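Wiltum's old wood yard is opening back up, and I've already cleared out my trunk

Good news for anybody in Wiltum who likes a bargain and doesn't mind splinters. The Irnholm wood yard, shut since the spring before last, is opening its gates again in September, and this time the public gets in too. It used to be trade only. I once tried to buy a single shelf there and got sent home very politely.

The new setup is called Skivard, and it takes in wood from buildings that are being gutted or pulled down in the county and sells it by the board. Floors, mostly, plus doors, stair treads, school benches and some countertops. The first delivery was 848 boards from the old roller rink on the east side, which I skated on (badly) for most of my childhood, so you can imagine how I felt seeing it all stacked up under a tarp with a price on it.

I got a walk around the yard ahead of the opening and I'll admit I went in thinking about shelves and came out thinking about floors. The rink boards have been sanded and finished already, and they're pale and really shiny. If you've only ever lived with carpet, a glossy wood floor is a bit of a shock the first sunny morning. It picks up every light in the room! Some people love that. My sister had one put in and bought a rug within the week.

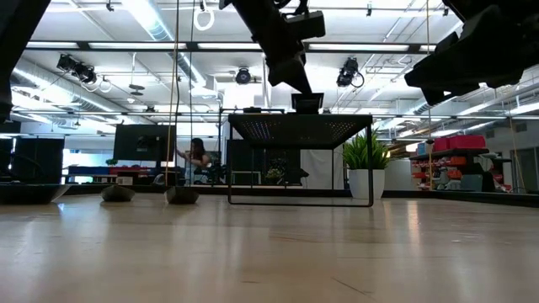
What it costs

Floor boards are priced by length and condition, and the yard is selling them in bundles. A bundle of the rink maple is $545, enough for a small bedroom if your small bedroom is like mine. There's a bigger lot at $1378 meant for a living room or a shop. Countertops and tabletops are priced one by one, and you'll want to get there early for those, because there weren't many when I looked and two already had a "hold" sticker on them.

You can also buy single boards now – yes, even one – and they'll cut it for you at the counter. The first cut is free and each one after that is a dollar. Bring your measurements written down. I did not, and stood there with my arms held apart like I was describing a fish.

Delivery is free inside Wiltum if you spend over a certain amount, but the yard hadn't settled on the number when I asked. Outside town you're on your own, or you borrow a truck from whoever in your family still answers your calls.

About those scratches

A lot of this wood comes with marks. The yard grades it into three piles, and the middle one is where I'd spend my money. You get surface scratches, a few brown spots, the odd dent, and you pay a good deal less. The bottom pile is for people who own a planer and a lot of patience.

I asked what to do about scratches on a shiny top, having put a fair few on my own kitchen table with a bread knife. The advice was to wash it first with a little dish soap and look again, since some of what seems like damage is only grime sitting in the finish. Then tilt your head and look along the surface toward a window or a lamp. If your fingernail doesn't catch in the line, a rub with fine polish may be all it wants. If your nail does catch, you're into sanding, and you should do the whole top so you don't end up with one dull patch. I have a dull patch. I keep the fruit bowl on it.
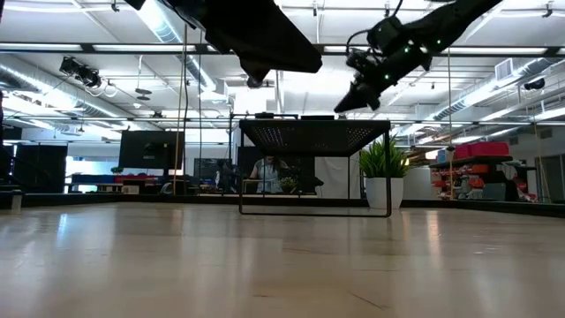
Classes, too

The part I'm most excited about is the evening classes. Furukawa, the hardware store on the corner by the post office, is supplying the sandpaper and the oil, and the yard is giving over its back shed. Each class takes nearly five people, according to the flyer – I'm guessing somebody meant "up to 5" and got carried away. They start at 6:30 and run two hours.

The first one covers sanding and oiling a flat board. The second is on glued-up tops, where you take narrow strips in different colors, line them up, clamp them and hope. You've seen this kind of thing as butcher block. It's a great way to use up leftovers, and I like it best when the strips don't match and you get the tan next to the pinkish ones. The trick, I'm told, is to flip every other strip so they don't all try to bend the same way, and to wipe off the extra glue while it's still soft. There's a waiting list for that class already, and I'm on it.
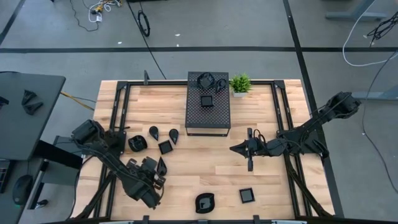

A light-wood worktable with strips in tan, cream and pinkish brown.

Getting there

The entrance has moved. Don't use the old gate on the river side, which is chained up and has a very large puddle in front of it. Go in from the Irnholm side, past the feed store, and park along the fence. The yard will be open from 8 in the morning until 4, and they take cards as well as cash.

If you've got wood to give away, they want that too, so long as the nails are out and it isn't painted. They'll look it over at the gate and tell you yes or no on the spot. I'm taking in two closet doors that have been leaning in my garage since we moved in, and I've promised at home that I won't come back with more than I took. We'll see.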